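Ayana Asfaw
Thread

Three people have asked me this month whether they should throw out the family computer and buy a new one, so I'm going to put everything I know in one place and then I can just send the link. Make a cup of tea, I do go on a bit.

First, where I'm coming from. I don't work in computers, I teach the piano. But I've kept the same desktop going since my eldest was in primary school, and she's now taller than me and has opinions about my curtains.

It isn't a fast machine. It does email, the accounts, letters to parents, sheet music, photographs and the odd film with the sound coming out of proper speakers. I suspect that covers most of what most of us do at home, when we're not on our phones.

So when people tell me theirs is "dying", the first thing I ask is what it's doing wrong. Slow to start? Noisy? Switches itself off? Those are different troubles and they want different answers, and only some of them cost money.

Slow to start. Have a look at how many things open by themselves when you switch on. Mine had a program for a printer we gave to my brother-in-law and two different things for sharing photographs. I turned the lot off and got my mornings back!

Noisy. Usually fans, and usually dust. We have a dog and a wood burner and the inside of ours looked like the bottom of a hoover bag. Turn it off at the wall, take the side off, and go gently with a can of air. Hold the fan still with a finger while you do it, so it doesn't spin like mad.

Do this outdoors if you possibly can. I did it in the dining room once, in August, with the windows shut, and I don't want to talk about the piano lid.

Switches itself off. Could be heat, in which case see above. Could be the power supply, and that's where I stop and ring somebody. Please don't ever open the power supply itself, however clever the video makes it look.

I take mine to Živković, next to the launderette in Plasham. Tiny shop, radio always on, a bell on the counter that you're not supposed to ring. They'll tell you what they think it is before they charge you anything, and once they sent me home with a new plug fuse and a biscuit.

Now the sums, because this is where people get cross with me. My friend Eldana Derese was all set to spend £800 on a new one last spring. She'd picked it out, she had the page open on her phone, she was showing me the colour of the lights.

I asked her what she'd be using it for and she said the allotment newsletter and her mum's shopping. I love her dearly, but that's a lot of money for runner beans and a weekly order of crumpets.

She bought a reconditioned office tower from Flistitell instead, for just over £200, with a year's guarantee. It's a plain black box and it lives under the desk where she can't see it anyway. The newsletter goes out on time (well, as on time as it ever did).

Offices change their computers on a timetable, whether they're worn out or not, so there are always decent ones coming up second-hand. They're built to be opened, too – the sides usually come off without a fight and the parts inside are easy to get at.

Things I'd ask before buying a used one. How long is the guarantee, and who pays the postage if it goes back? Will it run a version of the operating system that's still getting updates? Is the drive new or old? Does it come with a power lead? (Mine didn't. I used the kettle's for a week and we all drank a lot of squash.)

The updates question is the big one, and the one I'd never skip. A computer can be in lovely condition and still be too old to get its security fixes, and I wouldn't do my banking on it. If the seller can't tell you, find another seller.

If you've never seen one with the side off, it's far less alarming than you'd think. Mostly it's one big board with everything else plugged into it. 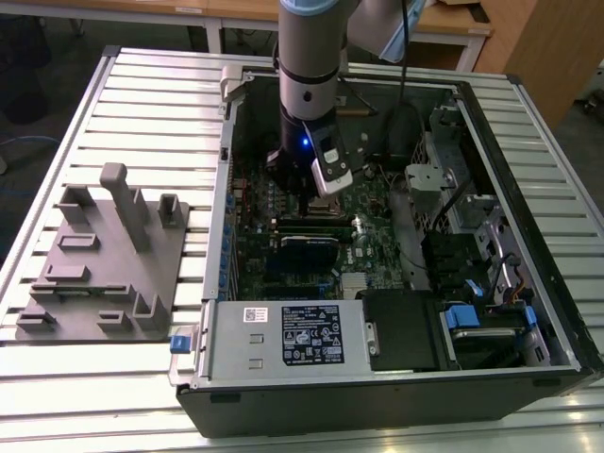
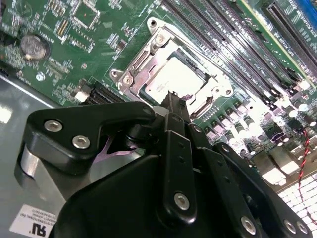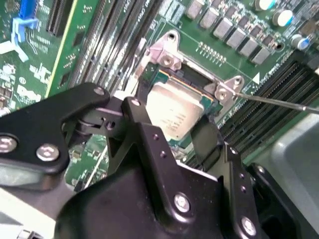
Someone in my messages wants to know: is it worth swapping the old hard disk for a solid state drive, or is that money down the drain?

For an older computer that still has a spinning disk, the swap is usually the best money you can spend on it. Starting up and opening programs get much quicker, the drives themselves are not dear, and if you later give up on the computer you can often move the drive to the next one.

Check which sort of drive yours takes before you order, as there are different shapes and they don't all fit. The model number is normally on a sticker on the back or the bottom of the case. If you're unsure, take a photo of the sticker into the shop. They've seen worse questions.

Next in line is memory. If everything's fine with one thing open and then grinds to a halt when you've got the email and the photographs and a recipe going, a bit more memory may well sort it. Again, it has to be the right type for your board, so look it up first and don't buy the one your nephew has spare.

Before you touch anything at all, back up. I know. I know! But please do it. Copy your photographs and your documents to an outside drive, then open a few of the files from that drive to see they're really there.

I say this as someone who lost two years of recital recordings. I'd copied the folder's shortcut and not the folder. I didn't find out until I wanted the one of little Joshua playing the whole of his waltz with his sleeve caught in the stool. I still think of it and go hot.

These days I keep one copy in the house and one at my sister's in Isterdale. We swap drives whenever I go over for lunch. She keeps mine in the bread bin, for reasons of her own, and I've stopped arguing.

If you're opening the case yourself: wall switch off, lead out, and press the power button once afterwards to let any leftover charge go. Touch some bare metal on the case before you touch the parts. Don't wear the fluffy jumper.

Put the screws in an egg box, one hollow for each stage, and go along in order. Then when you're putting it back you just work backwards along the eggs. My dad taught me that with clocks and it's the single most useful thing he ever passed on, apart from the gravy.

Take photographs on your phone as you go, too. You'll be certain you'll remember which way round that little plug went, and then the doorbell will ring and it'll be the man about the gutters.

What I leave alone: the processor and anything underneath its cooler. The cooler needs fresh paste when it goes back on, the contacts are easy to hurt, and I've got hands like a pair of oven gloves before ten in the morning. Plenty of people manage it nicely. I pay the shop.

Now, when would I say give in and replace it? If it can't have the updates any more. If the main board has gone. If the repair costs more than a decent second-hand one. Or if you simply need it to do something it was never going to do, such as my son's video editing, bless him, which made the poor thing howl.

And if you can afford new and you'd like new, then have new, and enjoy it! I'm not here to tell anyone off. I only mind when people think they've got no choice, and put it on a card, and worry.

Getting rid of the old one: please don't put it in the bin. The recycling centre at Plasham takes them, round the back past the garden waste, and you don't need to book for small electricals. Ask at the hut if the gate's across.

But wipe it first. Deleting things and emptying the bin on the screen isn't enough. Use the proper reset that clears the drive, or take the drive out and keep it in a drawer. I've got three in with the tea towels.

Sign out of everything as well, before you wipe it. Eldana forgot and spent an evening trying to prove to a music service that she was herself.

A few people have asked about laptops. Same idea, only fiddlier. Batteries can often be replaced, though on some of the thin ones they're glued in, and I'd leave those to a shop. If a battery is swelling or the case has started to bulge, stop using it, don't charge it, and ask the shop or the recycling centre how they'd like you to bring it in.

And printers? I've nothing kind or useful to say about printers. Ours only works if you've already decided to go to the library.

I'll add to this if I think of anything. If you know a good repair place near Isterdale, do put it in the replies, my sister's machine has started making a noise like a bee in a jar and she won't let me drive it all the way to Plasham.

Oh, and label your leads. A bit of masking tape and a biro. I had four black ones behind the desk this morning and unplugged the freezer.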